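Sat 21 May

Our soccer club, Nodel, got a letter from the league office this week. We owe a fine of $2,902. I have been a season ticket holder long enough to know we don't have $2,902. We barely have a second set of corner flags.

The offense, for those just joining: fielding an ineligible player. Not a ringer, mind you. Ringers are good. We got fined for a left back who came on in stoppage time at Sturkumska when we were already losing by 4.

His transfer papers had been sent to the league. They had been sent to the league's old address. The league moved last August and told every club by mail, and I have a theory about which address they used for ours.

How do you get to 2,902? I went and read the rulebook so you don't have to. There's a base fine, then an "administrative share," then something called a late recognition fee, which I think means we were slow to realize we were in trouble. Guilty.

He touched the ball 2 times, by the way. One was a throw-in. The other was also a throw-in, because the ref made him take the first one again.

So that's $1,451 a touch. There are guys in the top division who don't cost that.

Sturkumska, who won the game, filed the complaint. They won! They had the three points in the bag and the bus running. I'd like to be the kind of person who gets home from a 4-0 win and thinks, let me check their paperwork.

The club statement went up Thursday night and says we are "disappointed but cooperating." Disappointed but cooperating is also how I'd describe our midfield.

Somebody asked if the league can dock us points too. Yes, it can, and no, it hasn't. We're 2 points above Jultis with the whole run-in to play, so please nobody email the league to ask them if they've thought of it.

Average gate this season is 300. I did the math on a napkin and it comes to under ten bucks a head. I'd pay mine today if they'd promise to fix the turnstile that bites.

The fan forum has moved on to fundraising ideas. Leading so far: a raffle, a car wash, and selling the left back. The last one had the most likes until people remembered what we'd get for him.

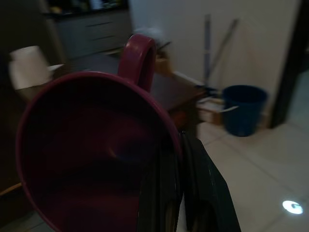
Also in the running is a "fine night" where you pay a dollar for every time you've sworn at the assistant ref. My section alone could clear the debt and put a roof on the away end.

Sampaio, who we play next, have offered to split the gate for the next game with us. That's decent of them, and I take back most of what I said about their goalkeeper. The part about his goal kicks stands.

The appeal has to be in by the end of the month. It has to be filed in writing, by mail. I'd gently suggest that whoever's writing the envelope checks the address twice and then has a grown-up check it.

Appeal costs $300 to file, not refundable if you lose. So the plan is to spend money we don't have to argue about money we don't have. I've renewed my season ticket.

For everyone asking, yes, the left back is registered now. He's also hurt. Hamstring, in training, taking a throw-in.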